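Ponley Teleoperation Project
Progress report to the Plenda Fund, second period

1. Summary
During this period the project moved from single-object trials to demonstrations on crowded tabletops. Operators guided the simulated arm by remote control and completed 268 accepted demonstrations, bringing the project total to 3,820. Work remains within the approved budget.

2. Operator training
New operators now complete 45 minutes of supervised practice before recording. The handbook prepared by Flonora was revised in March and covers slow approach, wrist alignment and release. Sessions that end early are kept in a separate archive and are not reported as accepted.

3. Simulated tabletop work
The Peixoto control station is used for all tasks in this section. Operators work from a wide view of the table and a close view at the gripper. Crowded layouts require them to plan a path among bottles, dishes and irregular shapes before closing the fingers. Long, narrow objects are approached with the gripper open on both sides.
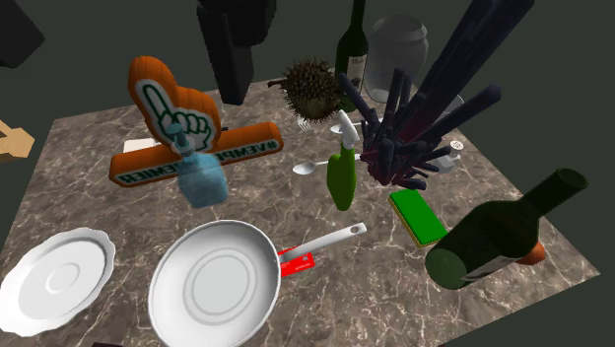

Marble-patterned tabletop, wide view and gripper view.

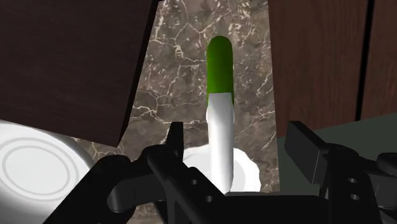
4. Next period
The project will record a further 58 demonstrations with glassware and will review the rules for accepting a session. A request to move part of the travel allocation to computing will be submitted separately.

Comments (2)

Reviewer, Plenda Fund: Please state in the next report how many early-ended sessions are in the archive.

Ponley project office: Noted. The figure will be added to section 2.

Related items
Ponley: First period report
Flonora operator handbook, revised edition
Peixoto control station: setup notes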